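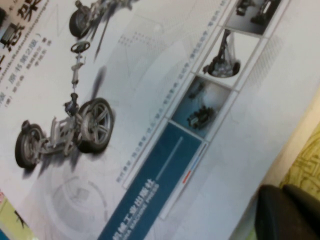 **Week 3 – Warming up before you lift**

Welcome back, everyone, and thanks to Kiyoshi Iwasaki for opening the Kirui gym early for us again! Last week we got as far as raising the pulse, so today we move on to mobility, and I'm going to ramble a bit about hips (you've been warned).

Start with leg swings, front to back and then side to side, holding the rail if you need it. Follow with walking lunges down the length of the mats, and finish with inchworms – slow ones, please, with the knees as soft as your hamstrings require.

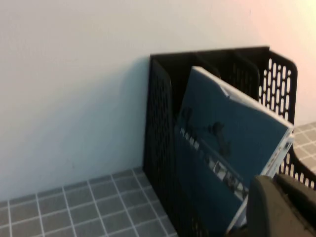 Should I hold long stretches before squatting?

Save them for after the session, and keep moving through your warm-up. A brief hold on a stiff calf is fine. 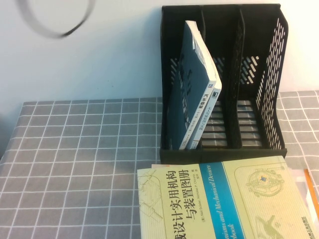 Your warm-up log is worth 30 marks, and I'd love to see it written in your own words, grumbles and all. List each drill, the side that felt tighter and how your first working set went. Keep your sheets in order by week; an upright file with three compartments, like the black one against the wall, will do nicely for warm-ups, lifting and cool-downs.

For next time, read chapter 11 and bring a skipping rope.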